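Home | About | Meetings | Documents | Contact

This site uses cookies. By continuing to browse you accept our cookie policy.

Filed under: Minutes, Water and Drainage

RORNNESS DRAINAGE AND WATER SUPPLY GROUP
Minutes of the ordinary meeting, May 2018

1. Opening and attendance
The chair opened the meeting. A quorum was present. Apologies were received from the member for Kerer Road and from the shire engineer.

2. Previous minutes
The minutes of the February meeting were accepted with one correction. Under item 4, "inlet valve" should read "outlet valve".

3. Matters arising
3.1 The culvert at the Sandoval crossing has been cleared. Silt was placed on the northern bank and will be spread when the ground is dry enough to carry a loader.
3.2 The letter to the shire on the shared easement has not been answered. The secretary is to write again and attach the survey plan.
3.3 The lock on the pump shed has been replaced. Keys are held by the chair and the pump operator.

4. Bore and storage levels
The pump operator tabled the readings. Standing water level in the main bore has dropped since the last meeting but remains above the level at which the licence requires a report. The eastern tank is holding. The western tank is losing water overnight with both outlets closed, and the fault is thought to be in the floor joint.
Moved that the western tank be drained and the joint inspected before winter rain sets in. Carried.

5. Pipe replacement, Kerer Road
Two quotes were received to replace 257 metres of asbestos cement main with polyethylene. The Brilus quote includes removal and disposal of the old pipe. The second quote does not – the disposal cost would need to be added before the two could be compared.
There was discussion on pipe size. The existing main supplies 13 properties and pressure at the far end is poor in summer. Members asked whether a larger diameter would help or whether the loss is at the old gate valves. It was agreed to test pressure on both sides of each valve before an order is placed.
Action: pump operator to carry out the test and report.

6. Water charges
The proposed increase of 6 per cent was discussed. One member asked that the fixed charge be left alone and the whole increase applied to usage. Put to the vote and lost. The increase was then carried as proposed, to apply from the next billing period.

7. Meter reading
Reading will be done over 20 days. Owners are asked to clear grass from meter boxes and to chain dogs. Boxes that cannot be reached will be billed on the previous reading.
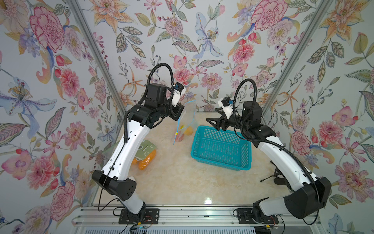

Clear zip-top bag and fruit, floral wallpaper behind.

8. Correspondence
In: shire, notice of road works near the Sandoval crossing; insurer, renewal notice.
Out: shire, easement; owners, notice of valve testing.

9. General business
9.1 The hydrant marker at the Rornness hall is faded and is to be repainted.
9.2 A member reported brown water after the last shutdown. The line will be flushed at the low end after future shutdowns – owners will be told beforehand.

10. Close
There being no further business, the meeting was closed. Next meeting to be advised by notice at the hall.

Subscribe to our newsletter for notices and minutes by email.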